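The Flandevari Gripper: Build Gallery

Posted by Palesa on March 13, 2022

Hi and welcome! A bunch of you asked on the forum how the hand-held gripper is coming along, and I kept promising to put everything on one page, so I finally sat down with a big mug of tea and did it. Flandevari is our name for the whole project (Nokuthula Mthembu picked it, I lost the vote, I've grown to love it). The idea is a gripper you carry around in your own hand, open and close with a trigger, and use to teach a small arm what a good grab looks like. We build it evenings and weekends at Driltalbridge, the shared workshop where I've had a bench for 16 months now.

I've written a little bit for each stage of the build. Scroll down, skip around, whatever you like!

The housing

We print the shell in gray because I had a lot of gray left over from another project and I am cheap. It went through 14 versions before I stopped fiddling with it. The early ones had walls so thin you could flex them with a thumb, and version six split right along a screw hole while I was showing it off to my sister, which was a great moment for everyone.

The big change was going to a curved body. The first designs were basically a box with a handle stuck on, and after ten minutes your wrist wanted to quit. Nokuthula carved a lump of foam until it felt right, then I measured the foam with calipers and drew it up. Very scientific. The curve does make it harder to print, and I still get a rough patch on the underside where the supports come off, so there's a fair bit of sanding in every one of these.

Vents

We didn't have any for a long time. Then I ran the board inside for a whole afternoon and the shell got warm enough that I put it down and went looking for the thermometer. Now there are slots on both sides, and I made them different lengths to fit around what's inside. Nokuthula would like it on record that she wanted them symmetrical.

The fingers

These are my favorite part by miles. The two fingers are black and they come in toward each other at an angle, so a thing that's a bit off center gets nudged into the middle as they close. I tried parallel ones first and they were fine for blocks and boxes and hopeless for anything round. We went through 38 test prints on the fingers alone (I kept the bad ones in a coffee can, and the can is full).

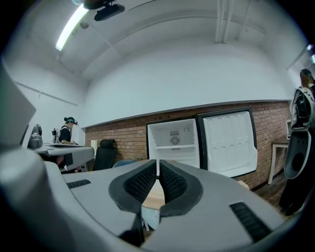

The pads took even longer. Smooth ones slid right off a drinking glass, and the foam ones grabbed beautifully for a day and then started shedding crumbs into the hinge. What we have now is a rubbery pad with a texture pressed into it, glued on and clamped overnight. My tip if you're trying this at home is to scuff the finger with coarse sandpaper first, wipe it down, and let it dry completely before the glue goes anywhere near it. I skipped the wiping once and peeled the whole pad off with a tomato.

The trigger

Still a work in progress! The spring is too strong for Nokuthula's hand and too weak for mine, so we're printing a little adjuster with three notches. I've also moved the pivot back a bit, and the pull feels much more even now. If anybody has a source for small torsion springs that don't come in bags of a thousand, please write to me.

Wiring

I'm not proud of the wiring. It works, but opening the shell means holding a connector out of the way with one finger while your other hand does the screws, and I've pinched the same red wire twice. The next version gets a channel down one side and a proper clip. I've labeled both ends of every wire with masking tape, and future me has already said thank you.

The Omska arm

Omska is the arm that will eventually copy what we do with the hand-held one. It's going to wear the same fingers and the same pads, so whatever we learn holding the gripper should carry over. For now the shoulder joint has a wobble I can't track down. I've tightened everything that can be tightened and swapped one bearing, and it wobbles on. Nokuthula thinks it's the base plate. I think it's the other bearing. Loser buys lunch.

Practice grabs

Our goal for this round is 100 clean grabs on each thing in the practice box: a sponge, a spoon, a paper cup, a tennis ball and a rolled-up sock. The sock is the easy one. The spoon lying flat on a table is a nightmare, and I've been coming at it from the handle end with the tips just touching the wood. The paper cup wants a really light squeeze or it folds.

What's next

The files go up once the trigger adjuster is done and I've cleaned up my drawings, which are full of sketches named "new" and "new new." I'd like to have a version other people can print by June. If you want to try one out before then, come by Driltalbridge on a Thursday evening and ask for me or Nokuthula, and bring something odd for us to pick up!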